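Mavesar ändert Pflegekennzeichnung für Strickwaren

25.08.20 – Der Strickwarenhersteller Mavesar stellt die Pflegekennzeichnung seiner Feinstrickartikel um. Betroffen sind Cardigans, Pullover und Westen aus Baumwoll-Polyacryl-Mischgarn mit einem Baumwollanteil von 55 Prozent. Die maximale Waschtemperatur bleibt bei 30 Grad, neu ist die Vorgabe eines Schonwaschgangs mit reduzierter Schleuderdrehzahl. Das Trocknen im Trommeltrockner wird ausgeschlossen. Bisher war es bei niedriger Temperatur zugelassen.

Grundlage ist eine Prüfreihe, die das Textillabor Stedness im Juli abgeschlossen hat. Untersucht wurden 501 Teile aus laufender Fertigung. Gemessen wurden Maßänderung in Längs- und Querrichtung, Pillingneigung und Farbechtheit. Nach mehrfacher Trommeltrocknung lag die Längenänderung bei einem Teil der Proben oberhalb der internen Toleranz von 2 Prozent. Bei liegend getrockneten Proben wurde der Grenzwert eingehalten. Auffälligkeiten bei der Farbechtheit ergaben sich nicht, auch nicht bei den kräftigen Rot- und Pinktönen.

Nach Angaben von Laborleiter Kuo-hua Yu treten die Abweichungen vor allem am Rippenbund und an der Knopfleiste auf. Die Leiste ist mit einem Band hinterlegt, das weniger stark einläuft als das Gestrick. Die Folge ist eine Wellenbildung zwischen den Knopflöchern, die sich durch Dämpfen nur teilweise beheben lässt.

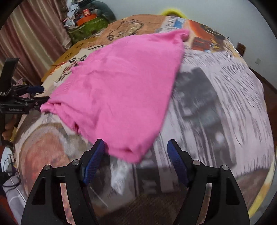
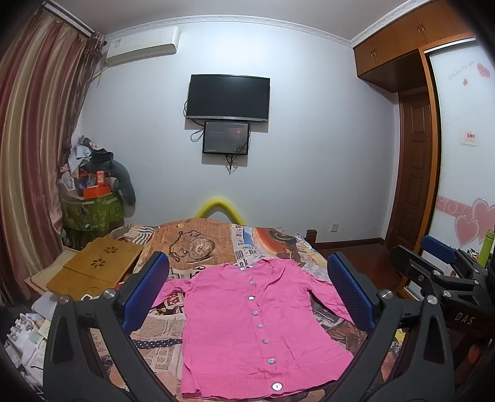
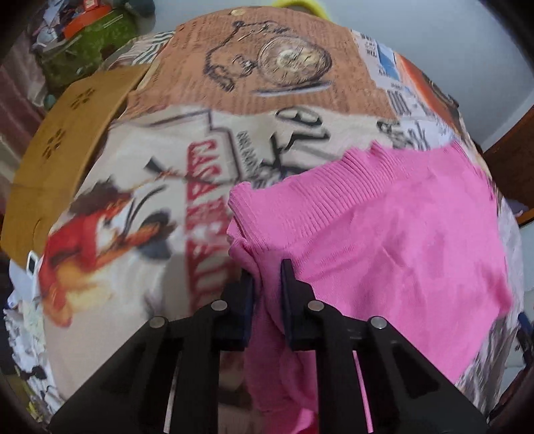

Strickware in Pink, ausgelegt auf bedruckter Unterlage. Mittleres Bild: Cardigan mit durchgehender Knopfleiste und Rippenbund.

Für die Trocknung empfiehlt Mavesar künftig eine ebene, saugfähige Unterlage. Das Teil ist in Form zu ziehen, die Knopfleiste zu schließen und nach halber Trockenzeit zu wenden. Hängendes Trocknen wird wegen der Dehnung im Schulterbereich weiterhin nicht empfohlen.

Die neuen Etiketten liefert die Druckerei Chang. Sie werden wie bisher in der linken Seitennaht eingenäht – das Größenetikett im Nacken bleibt unverändert. Für Lagerware gilt eine Übergangsfrist von 90 Tagen, in der Händler ein Beiblatt mit den geänderten Symbolen beilegen können. Der Großhändler Sisow hat die Umstellung seiner Artikeldaten bereits begonnen.

Eine Rücknahme verkaufter Ware ist laut Produktmanagerin Shuk-fan Kan nicht vorgesehen. Reklamationen wegen Einlaufens nach Trommeltrocknung werden bei Artikeln mit altem Etikett weiterhin über den Fachhandel abgewickelt.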